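Working Group on Safe Practice for Textile Handling Cells
Minutes of the meeting held 28th August, Rurness site, meeting room 2

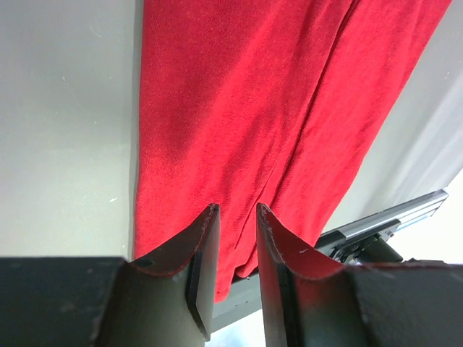
Minutes and papers

Present: representatives of Rurness (chair and secretary), Bruncombe, Orlandini. Apologies: Bulier.

1. Minutes of the previous meeting
The minutes of the May meeting were approved with one correction. In item 4, "finger force" should read "closing force at the fingertip."

2. Matters arising
2.1 Bruncombe has sent its stop-time measurements to the secretary. Orlandini's are outstanding.
2.2 The definition of "soft goods" was left open in May. Agreed wording: "fabric items with no rigid insert, frame or fastener." Towels and cloths are inside the definition. Garments with zippers are outside it and will be covered in an annex.

3. Draft code of practice, section 5: gripper fingers
3.1 The group reviewed the text on pointed fingertips. Orlandini asked for a minimum tip radius. Bruncombe objected that a larger radius makes it harder to pick up a single layer and that existing fingers would have to be replaced. No radius was set. The draft will instead require a risk assessment for any pointed tip within reach of a person while the drive is enabled.
3.2 Inspection interval. The draft had 2000 cycles or one shift, whichever comes first. Bruncombe considered this too frequent for cells running light fabric. The interval stays as drafted until wear data are available.
3.3 Light scuffing of the finger surface is acceptable. A burr, a crack or a raised edge that can snag a loop of pile is cause for replacement. Inspection is to be done by touch as well as by eye, with the drive isolated.
3.4 Color of fingers. A proposal to require light-colored fingers was withdrawn. Dark matte fingers are in common use, and a saturated fabric can cast its color onto the inner faces. The text will advise that vision thresholds be checked with at least one strongly colored item.

4. Section 6: hanging fabric
4.1 Fabric held up in front of the fingers can block the view of a wrist camera. The draft now states that a wrist camera shall not be the only means of detecting a person in the cell.
4.2 Arm speed with fabric in the grip is limited to 55 percent of the programmed maximum during trials. Rurness asked whether the limit applies to the return move with an open gripper. It does not.
4.3 Rails, brackets and end caps inside the swept volume are to be listed in the cell record. Square end caps may stay in place if they are outside the path of hanging fabric. Bolt heads on brackets are to be checked for snagging.

5. Comments received
56 comments were received on the second draft. 13 were technical and were taken in the order of the clauses. The remainder were editorial and were passed to the secretary. Bulier's comment on clause 6.2 (release on loss of power) was deferred in its absence. The current text, which requires the gripper to hold its last position, stands for now.

6. Actions
Orlandini: send stop-time measurements in the format used by Bruncombe.
Bruncombe: supply finger wear data from two cells, with fabric type stated.
Rurness: redraft clauses 5.1, 5.4 and 6.1 and circulate with changes marked.
Bulier: confirm position on clause 6.2 in writing.

7. Any other business
Orlandini asked that "cloth" and "fabric" not be used interchangeably. "Fabric" will be used throughout, except in the agreed definition.

8. Next meeting
To be held at Bruncombe. The secretary will propose dates once the redraft has been circulated.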